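Hanging pictures at home: what I've learned from gallery walls

I spent 15 years helping install small exhibitions in Brolness before I hung a single thing properly in my own lounge room, and I love how much of it carries over! Colour, grouping, height - it all works at home.

Start on the floor. Lay everything out on an old blanket and shuffle it about until the big, heavy pieces stop bullying the little ones. Cut newspaper to the size of each frame and stick the sheets up with low-tack tape. Leave them a night or two. You'll be amazed how often you change your mind over breakfast.

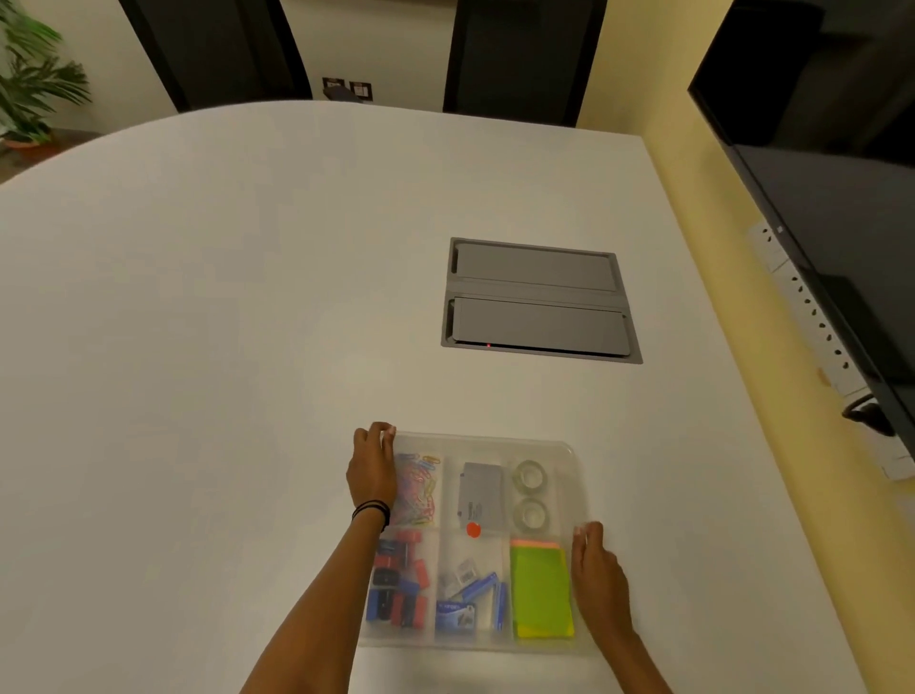 For height, most galleries I worked in put the middle of the picture at 150-odd centimetres. Above a couch, forget that and leave a good hand's width over the cushions.

Two hooks beat one. The frame stays level when a door slams, and you can nudge it sideways without touching the wall again. Grigoris Nikolaidis, who framed most of the shows at the old Ruvmont rooms, taught me to put felt dots on the bottom corners too, so air gets in behind. 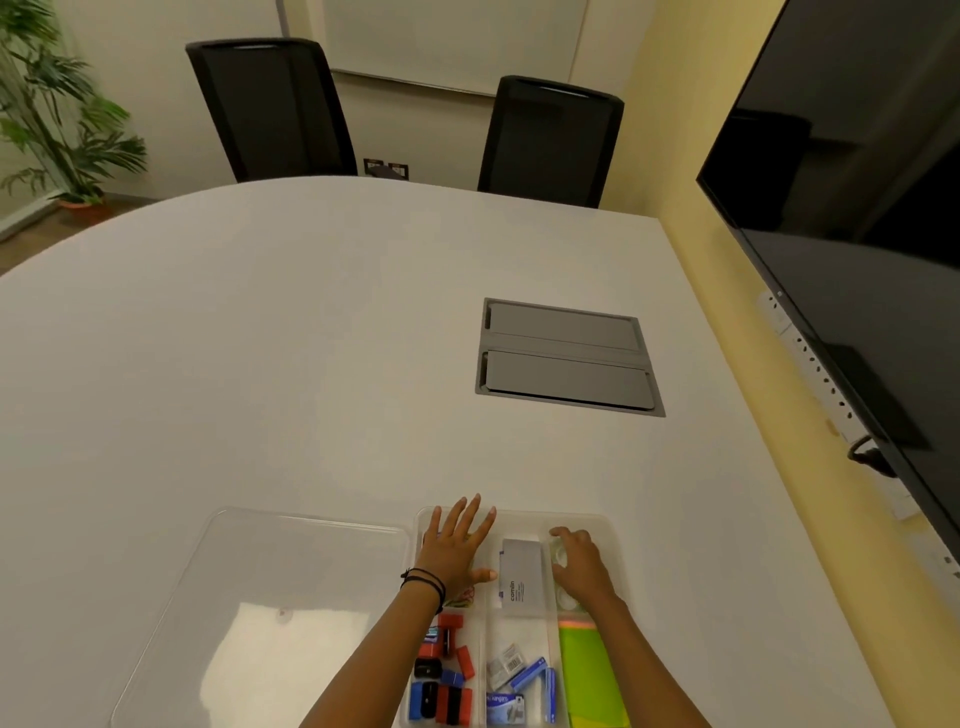
Keep works on paper out of direct sun. I lost a gorgeous little watercolour to a west-facing window, and the greys never came back. Prints in the hallway, oils in the bright room!

Dust the glass with a dry cloth, and if you must use cleaner, spray the cloth and never the frame.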